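Gripper cell inspection after the January drop fault – Tordale bench, cell 2
Checked by Annelies Dierckx, November 2020
39 shares | 12 comments

Background for new folks: in January the arm let go of a part halfway through a move, then kept going as if it still had it. The log showed fault 361 and nothing else. We loved chasing this one down and the list below is what came out of it. Please use it!

1. Emergency stop, both buttons – PASS
Lovely crisp stop on each. Reset needs the key, as it should.

2. Arm speed limit in teach mode – PASS
Set to 90 mm per second. Someone had raised it for a demo, so look at the number on the pendant yourself and don't trust the sticker.

3. Wrist cable and strain relief – FIXED
This was our January culprit. The plug had worked half out of its socket and the grip signal dropped whenever the wrist rolled past level. New clip from Hegyi fitted, and it holds beautifully. Tug test by hand, wrist at both ends of its roll.

4. Grip-lost response – PASS
Pulled the signal on purpose five times. The arm froze each time, which made my whole afternoon. Before the Elham update it would have carried on to the drop point.

5. Finger screws – PASS WITH NOTE
Left side took a small turn. Mark the heads with paint pen so we can see if they creep.

6. Open and close cycles, no part – PASS
Ran 800 with the arm held over the bench. No stalls, no fault codes, and the open position came back the same at the end as at the start.

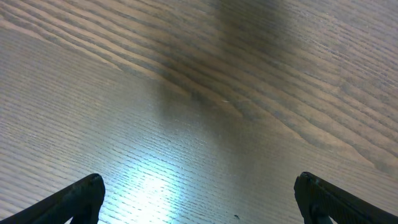

Keep the wrist low for this check but never touching, and leave your hands off the table until the pendant shows idle.

7. Table reflections – OPEN
Shiny wood can wash out part of the wrist camera's view. Brolton are lending us a matte mat to try. Until then, tilt the bench lamp away before any pick test.

8. Guard door switch – PASS
Opens, stops, logs. Great little switch.

Next check: same list, plus item 3 again after a full week of running. Write your comments under the item number – even "looks fine" helps.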